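From: Stellan Hedlund
To: Clovcombe Swim and Sauna list
Date: Sep 28, 2021
Subject: Re: [clovcombe] Towels again, sorry

Hello all, and thank you Maribel for getting this going again. I've been meaning to write since the weekend and then the boiler at home had other plans for me, so forgive the slow answer (and the long one, I'm afraid, because I have feelings about towels).

Maribel wrote:

> Could somebody please write down how we are supposed to fold the white
> towels? I've opened the linen cupboard on three different mornings and
> found three different systems. Some are rolled, some are in quarters,
> and the bottom shelf is just a heap with a door in front of it. Also,
> are we still using the ones with the yellow edge, or are those being
> kept back for guests? I took two for the sauna side and then
> felt guilty all day.
>
> One more thing, do we want to buy more before winter? Dee says the old
> supplier has closed.

Please don't feel guilty, Maribel! The yellow-edged ones are for everybody. There was a time when they were the guest towels and the plain ones were ours, but that fell apart the summer we had the big June gala and everything went into the same wash. I've never managed to separate them since, and I don't think we need to. A towel is a towel, and the yellow ones are nicer on the face anyway.

As for folding, I learned it from my aunt, who kept a guesthouse, and I've never found a better way for a shelf as shallow as ours. Lay the towel out flat on a table, the long way, running away from you. Give it a good smooth with both palms so the border lies straight. Then bring one long side over toward the middle, and the other long side over that, so you have a strip a third as wide as you started with. 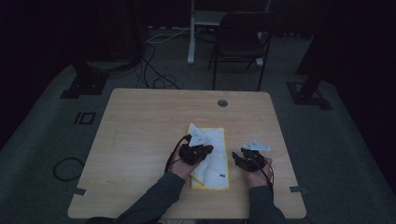

Once you've got your strip, check the two ends before you go any further. If the border is creeping out on one side, pick up that corner and lay it down again until the edges agree with each other. It's so much easier to fix while the towel is still long! After that you fold the strip in half, then in half once more, and it goes on the shelf with the rounded fold facing out. Stacked like that they come off one at a time and the pile stays standing, even when somebody is in a hurry with wet hair.

I know a few of you like to roll, and I do see the appeal, it looks like a fancy spa. But our rolls come undone as soon as one is pulled from the bottom, and then we're back to Maribel's heap. Could we keep the rolling for the basket by the sauna door, and fold for the cupboard? I'd be so pleased.

Small points while I'm at it:

- Please let them get properly dry first. The cupboard has no air in it at all, and one damp towel makes the whole shelf smell like a pond.
- If there's a loose thread on a border, snip it. Don't pull! I pulled one last year and took the whole edge off.
- Hand towels go on the top shelf, in halves only. They're too small for the rest of it.

Now for the buying. Dee is right that the old place has closed. I wrote to two others and asked both for the same thing, a plain white bath towel in a middling weight. Savelex came back with 304 for the lot, delivered, and Privell wanted over 3000, which I think must be for the whole hotel they imagined I was running. I've written back to ask them, very politely. Sæther was also mentioned at the last meeting but I can't find an address for them, so if one of you has it, send it along.

My own feeling is that we take the Savelex offer and turn the thinnest of what we have into floor cloths. I put one of their samples through 2 hot washes and it came out soft and only a tiny bit smaller. It's hanging on the hook in the changing room if you'd like to feel it for yourselves, and please do, I'd rather hear the grumbles before we've paid.

If anyone wants to be shown the folding, I'll be in after the morning swim most days this week and will happily go through the cupboard with you. Bring coffee and I'll do the bottom shelf too.

Warm wishes to all, and Maribel, thank you again for the nudge,

Stellan

--
Clovcombe Swim and Sauna members' list
Replies go to everyone. To leave the list, send a blank message with "unsubscribe" in the subject line.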